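Unit 3. Reads, coverage and assembly

Course notes, Wasdale module in sequence data handling

3.1 Terms

A read is the string of bases reported by the sequencer for one fragment. Coverage is the total number of bases read divided by the length of the genome. A coverage of 18 means that an average position was read 18 times. It says nothing about any single position, and some will have no reads at all.

A contig is a continuous stretch rebuilt from overlapping reads. A scaffold is a set of contigs placed in order, with gaps of known or estimated size between them.

3.2 Trimming

Base quality usually drops toward the end of a short read. Trim before assembly. In the Inda practice set, cut each read at the first window whose mean quality falls below the threshold given on the worksheet, then discard reads that are too short to overlap reliably. Keep the discarded reads in a separate file. The counts are needed for the report. 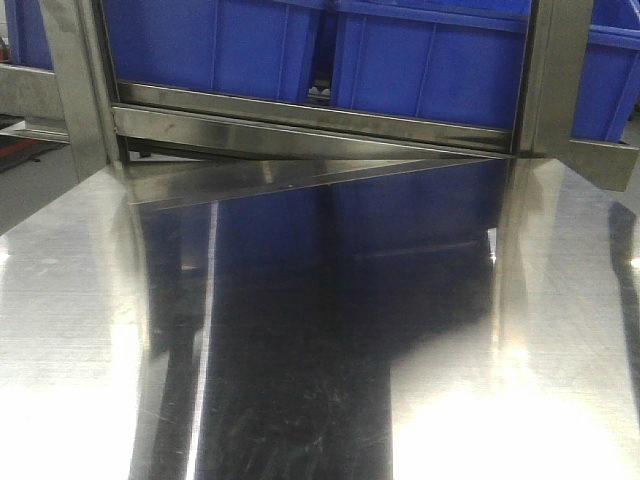
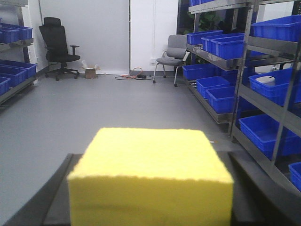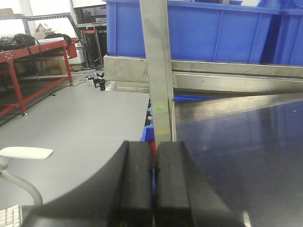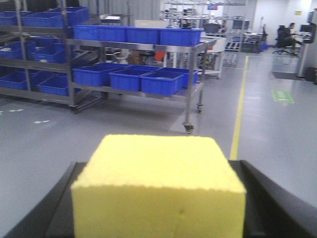 3.3 Choosing k

Most short-read assemblers split reads into words of length k. A small k finds more overlaps but joins unrelated regions wherever a repeat is longer than k. A large k separates repeats and breaks the assembly where coverage is low. Use an odd value, so that no word can equal its own reverse complement. For the practice set, start at 13 and compare the result with at least one larger value.

3.4 Repeats

A repeat longer than the read cannot be resolved from single reads. The assembler either stops at its edge or collapses the copies into one contig. Collapsed copies show up as a region with coverage well above the mean. Check for this before reporting a genome size. Paired reads help if the distance between the two ends is greater than the repeat.

3.5 Exercise

Assemble the Inda set twice, with different values of k. Remove contigs shorter than 2,000 bases. For each run, report total length, number of contigs and N50, and state which assembly you would submit. Upload the table to the Brivbridge folder before the October session.

Reading: handout 2, section on quality scores.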